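Rimside gallery - bowls, cloths, table stuff

Posted 7/1/25 by Kristof Geerts

Quick page, sorry for the mess. Malcolm Penrose kept asking what we ended up with for the bowl table so I'm putting it all in one place. Captions are short, will fix them when I get time. Probably not before December.

The bowls

Pink ones. We went back and forth on color for weeks, Malcolm wanted gray, I said no way, gray on a white top and you loose them completely. Pink won. The Gratero ones were nicer but the rim was too thick for my taste and they took forever to ship. Verschueren had a decent price if you took 100, wich we did not need.

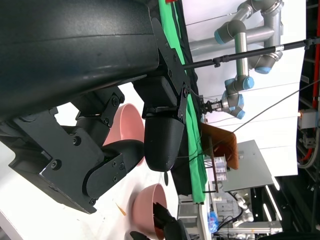
Same goes for the tabletop. White shows every crumb - yes I know - but it wipes off fast and the pink looks great on it. Kovix sells a spray for it, smells like a swimming pool. Plain soapy water is fine.

The cloth

Bright green. Came out of a mixed pack, the other colors went to the kitchen. Good strong color next to the pink, Malcolm says it looks like a candy shop. Fine by me.

Cloths get washed on their own, first two washes at least. Green bleeds. Ask me about my shirts.

The backdrop

White wall behind, kept it plain. Had a patterned one up for a bit and everything got lost in it. Cables still need tidying, on the list.

Odds and ends

Got asked what all this cost - didn't keep every receipt, sorry. Bowls were the cheap part. Order number for the bowls was 3742 if anybody at the shop needs to look up the same pink, they've changed the shade before without saying.

More pics when the shelf is done. If you want the leftover cloths tell Malcolm, he has the bag.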